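Went to the open day at Clirholm yesterday. It's the group that collects hand-held gripper data for home robots. Writing up my notes in a few posts.

Hubert Wysocka ran the first hour. He had 74 people signed up and split us into small groups. Ours was me, Felicja Adamczyk from Stotley and a couple who had driven in that morning.

The basic idea: you hold a gripper, you do a chore with it, and the camera on it records what the gripper sees. The recordings are used to train an arm later. No arm needed on the day of recording.

Hubert said they have 266 sessions from bedrooms and kitchens so far. The target is 1000. They want ordinary rooms, with ordinary stuff left where it is.

Tabletop work was the part I came for. Kettle, mug, drink can, a small carton, a little plastic bottle, all on a plaid cloth. Two grippers, one per hand.

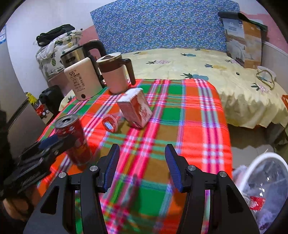

It's harder than I figured. You lose your wrist habits in the first minute. I kept coming in too steep and tipping things over. Lena Mazurek told me to slow down before closing the fingers and wait a beat after.

Each task gets repeated 50 times with the objects moved a bit in between. Felicja asked if people get bored. Lena said yes, and they swap out when they do.

I asked about cloth. They've tried it and most of those recordings get thrown out. Folding is on the list for later.

Hadi Tannous did the talk on the software side, a tool they call Lama. It sorts the recordings and flags the ones where tracking drops out. He showed a bad one and a good one next to each other. I couldn't tell them apart until he slowed them down.

Coffee was fine. Parking was not. If you go, use the lot behind the Malinowski building and walk.

Next open day is planned for the fall, no date yet. Ditte Bech handles sign-ups and she answers email fast. Bring short sleeves, the grip straps catch on cuffs.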